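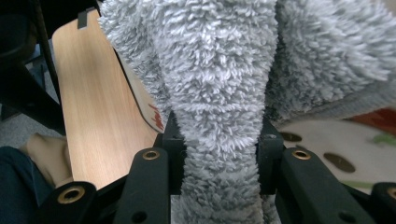 Section 8. Running the hand-held gripper at an open day

This section covers the visitor table at Surnham open days, where guests try the Gultach hand-held gripper on soft materials. Read Section 3 (Charging) first.

8.1 Setting up

1. Place one chair on each side of the table, and one more for the host. Visitors work seated.
2. Check that both fingers of the gripper close evenly. If one lags, change the tool and tag the faulty one.
3. Check the screws on both fingers. Tighten by hand only.
4. Start a new session in Gu and enter the table number.
5. Lay out one fabric at a time. Start visitors on the short-pile fleece, which is easy to hold.

Note: Gu stops recording at 500 grips. Start a second session before the count gets there.

8.2 The fleece grip

1. Show the visitor how to hold the tool with the fingers pointing away from the body.
2. Let a length of fleece hang down and give it a twist.
3. Bring the open fingers up on either side of the twisted part.
4. Close slowly until the fabric narrows between the two black blocks. Stop there. More pressure does not improve the hold and flattens the pile.
5. Lift, hold for a slow breath, and lower the fleece to the table.
6. Open the fingers fully before pulling the tool away.

Caution: Keep hair, scarves, lanyards and loose cuffs clear of the fingers. Children under 12 may use the gripper only with the host's hand on the tool.

Caution: Loose fibers collect behind the blocks. Switch off before brushing them out.

8.3 Changing visitors

Allow 8 minutes per visitor. Wipe the handle between turns and shake out the fleece away from the table. If a visitor wants another try, send them to the back of the line.

8.4 Closing the table

1. End the session in Gu and wait for the green check mark.
2. Switch off the gripper and put it back in its case with the fingers open.
3. Write the number of grips on the log sheet. Any tool past 200 grips that day goes to Herulside for inspection before it is used again.

Section revised October 15, 2022. Replaces the January loose-leaf pages.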